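Clindik Bench Set: Data Card and Equipment Plan

Version note: text revised 4/30/19. Episode files unchanged from the February upload.

What this is

This card covers the recordings made on the Clindik two-arm bench and the spending plan that goes with them. The two used to be separate files. They were merged after several groups asked for the budget side, mostly because they were planning a bench of their own and wanted to know what to order first.

The set holds 205 episodes of short tabletop handling with a single cup. Each episode has a wrist view for each arm, one view from chest height, joint positions, gripper opening and a text label. The total length after trimming is 1612 seconds.

If you only want the data, skip to Contents. If you are here for purchasing, read on in order.

Scope of the plan

The plan assumes a lab that has a room, power and a desktop computer, and has no arms. It covers the bench, two arms, two grippers, cameras, mounts, cabling, spares and the objects to be handled. It does not cover staff time, shipping across borders or safety training, which differ too much from site to site.

We split the spend into two rounds. Round one buys enough to record with one arm. Round two adds the second arm and everything that has to be duplicated. Splitting it this way cost us a second delivery charge, and we would still do it again. Most of the changes we made to the mounts came out of the one-arm period, and we were glad to make them on one set of parts.

Grippers

Parallel two-finger grippers, one model for both arms. Order the same model even if a newer one is out by the time you reach round two. Mixed grippers mean two sets of fingertips, two calibration files and two kinds of spare screws.

Things to settle before you sign the quote:

Finger opening. Measure your widest object at the height you intend to grip it, then add clearance on both sides. A tapered cup is wider at the rim than at the base, so measure at the rim.
Fingertips. Ask if the pads can be replaced without taking the linkage apart. Pads are a running cost.
Fasteners. Ask for the full screw list with sizes and lengths. Ours came without one and we had to measure every screw by hand.
Camera clearance. A camera at the wrist needs to see both fingertips at full opening. Check this on a drawing before you buy the mount.
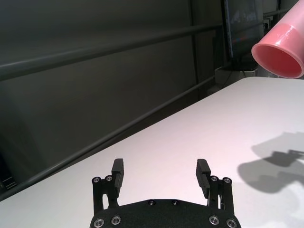 Ruiz-Ortega wrote back on the draft of this section to say that the pads should be budgeted as a consumable from the first month, in their own line, and that their lab had lost time by leaving them under general repairs, where every reorder needed a fresh approval. We have moved them to their own line in the table below. The same note asked for a spare wrist camera in round one. We left that in round two, but a site with slow suppliers may want it earlier.

Arms

Get lead times in writing. The price on the quote was firm in our case and the delivery date was not. The second arm arrived well after the bench, the cameras and the gripper that was meant to go on it.

Ask what is included with the controller. Power leads, the emergency stop and the mounting plate were separate lines on one quote and bundled on another, which made the cheaper quote look cheaper than it was. Put all quotes into the same list of lines before comparing.

Table, background and light

A plain white top is fine and costs little. It does show shadows from the arms, and these appear in a good part of the recordings. We kept them. If your method is sensitive to shadows, put money into wide, soft lights on both sides of the bench before you spend anything on better cameras.

Behind the bench we use a dark backing. Allow for rails or posts to carry it, plus clamps.

Objects

Cheap, and easy to forget until the first recording day. Buy cups in one batch. Color and wall thickness can change between batches, and a softer wall changes how much the gripper has to close.
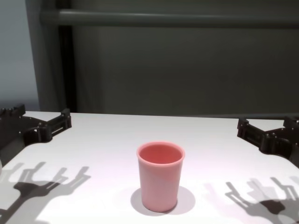 Figure 2. Pink cup on the white table between the two grippers, chest-height view.

Budget lines

Amounts are left blank on purpose – prices went out of date faster than we could edit them. The order is the order in which we would place the purchases.

Round one
1. Bench, top, rails and backing
2. First arm with controller, mounting plate and emergency stop
3. First gripper, with screw list
4. Wrist camera, chest-height camera, mounts
5. Fingertip pads (own line, recurring)
6. Lights
7. Objects, single batch

Round two
Second arm, second gripper, second wrist camera and mount, one spare wrist camera, longer cables, second order of pads. Cables get forgotten here. The runs that reached on a one-arm bench did not reach once the computer had been moved to make space.

Hold back a reserve of 1000 dollars for small parts. Ours went on brackets, adapters, cable ties and a second set of drivers.

Suppliers

The mounts were cut by Plellness to our drawings. Nomeck supplied the rails and the clamps. Neither had any part in the recording or in writing this card. Other shops can do the same work, and the drawings are in the hardware folder.

Contents

episodes/ – one folder per episode, numbered from 001
labels.csv – episode number, task text, arm used, outcome
calib/ – camera and gripper calibration, one file per device
hardware/ – mount drawings, wiring sketch, blank budget sheet

The outcome column has three values: done, dropped, stopped. Stopped means the operator ended the episode early for any reason. Do not read it as a failure of the arm.

Known problems

Wrist and chest-height streams were started separately. Use the offset in each episode folder to line them up.
The gripper opening value is a command, not a measurement.
The wrist views show parts of the room past the far edge of the table. Crop or mask if that matters to you.
One object type only. We would not use this set to judge handling of anything other than a light cup.

Use in planning

Several readers have used the episode count to estimate how much equipment time to book. Be careful with that. The trimmed length leaves out resets, calibration and the days when a part was on order, and those took up most of the calendar. A better guide is the log in hardware/, which lists bench hours by day along with the reason for each stop.

Corrections to the budget sheet are welcome through the issue tracker. Please give the line name and the round it belongs to.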